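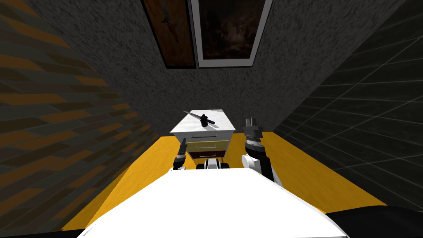 The Ternedine Recovery Pen is a folding indoor pen for cats and small dogs on restricted activity after surgery, a fracture or a long illness. It takes the place of a wire crate in a spare room or bedroom, and the low side door lets you reach in without lifting the animal over the wall. Pick a corner away from the main door of the room. A small white nightstand with drawers is a good neighbor for the pen, as medications, syringes and the chart can go in a drawer and stay away from paws.

Details
Floor length: 60 inches
Wall height: 77 cm
Panels: 6, mesh with zip-off covers
Price: $178, floor pad included

The roof panel is sold with the pen and should stay on for any cat that is allowed to stand. Kittens can climb mesh within a day or two of feeling better. For dogs the roof is optional - most owners leave it folded back.

Cleaning
Unzip the covers and machine wash cold. Wipe the floor pad with diluted dish soap and let it dry flat. Do not use bleach on the mesh.

Foster and rescue orders
Registered rescues can buy the pen at a reduced price. Write to Anqi Ren in the Pletivholm office with your group's name and the number of pens you want. Rescue orders ship every Wednesday.

Spare parts
Replacement zippers, pads and single panels are in stock. Pens bought before April use the older Uneck clips, so please say which clip you have when ordering a panel.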